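Visit report: cup handling at the Koltard training kitchen
24/06/2022

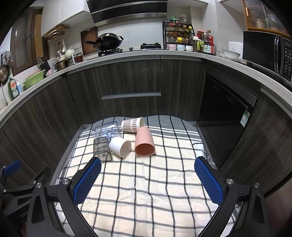

Cups in the pulled-out drawer, with the two-fingered gripper over the cloth.

Our group spent most of a working day at Koltard, where Fesau runs the kitchens for a staff canteen and a set of smaller coffee points. We went because several of our members run similar services and have been offered automated help with the clearing and sorting. What we wanted to hear was how the work changes for the staff, and for that the best plan was to talk to the people on shift.

We arrived before the breakfast trade and were given hairnets and visitor badges. The first hour went to the safety talk, which was longer than it needed to be, and a walk along the delivery corridor. After that we moved to the training kitchen on the upper floor. It is fitted out like a home kitchen, with a gas cooktop, a rice cooker, a spice rack and a built-in dishwasher. The staff said they prefer it to the old training room downstairs, where everything was stainless steel and the echo made it hard to hear.

The job they are handing over first is cups. Coffee points collect all kinds: clear plastic, colored, checkered paper. Paper goes one way, reusable plastic goes another, and until last year all of it was sorted by hand at the end of the shift. Staff carry out the task themselves with a hand-held gripper, the robot supplier Starkier records those sessions, and the records are used to train the arm that works in the sorting bay.

Each operator does sessions of 27 minutes, then has a break. We asked why 27 and were told it came out of a trial with the staff, who found 30 too long for the wrist. The gripper is held in one hand and closed with a trigger. Two of our members tried it. Picking up a cup standing upright was easy enough. A cup on its side took them several tries, and the thin paper ones were easy to crush. The operators said everyone squeezes too hard in the first week.

Downstairs the arm itself was working through a tub of cups from one of the coffee points. It is slow. A person doing the same tub would be well ahead of it, and the shift lead said so without being asked. The case for it is that it can run in the afternoon, when the crew is needed at the counters, and that the evening sort is mostly done by the time they get back to it. It stops when it meets something it cannot place, such as a cup with another one jammed inside, and a light comes on. Somebody then walks over and deals with it. On the day we visited that happened eight times while we were in the room - more than usual, we were told, as the tub had come from an event.

We had lunch in the canteen with six of the kitchen staff and no managers at the table, as we had requested. Opinions were mixed. The people who do gripper sessions were mostly positive. They get a pay supplement for those hours and they like sitting down for part of the day. Those who do not do sessions were less sure. One had asked to be trained in December and was still waiting. Another said the sorting used to be the part of the shift when people talked to each other, and now you are called over by a light, fix one thing and go back to the counter.

No jobs have been cut at the site so far. Fesau has put in writing that hours will not be reduced before the end of the present contract. What comes after that is open, and the staff side want it settled before the arm is given a second task. Dish racks have been mentioned. Management told us they have no date for it.

Some practical points for members who are looking at the same thing:

The supplement should be agreed before the first session. At Koltard it was agreed afterward and had to be paid back to the start.

Ask who can see the recordings and how long they are kept. The sessions are filmed from the gripper, and staff wanted to know that early on. The answer here is seven months, with access limited to Starkier and one person at Fesau.

Plan for the walking. The sorting bay is at the far end of the building from the counters, and the person who answers the light loses several minutes each time. There is talk of moving the bay.

We finished with a short visit to the Šimkus store next door, where the cleaned cups are boxed and sent back out to the coffee points. That work is still done entirely by hand - two people, a bench and a label printer. They had heard about the arm but had not been over to see it.

The next visit has not been fixed. Members who would like a place should leave their name with the office, and bring flat shoes.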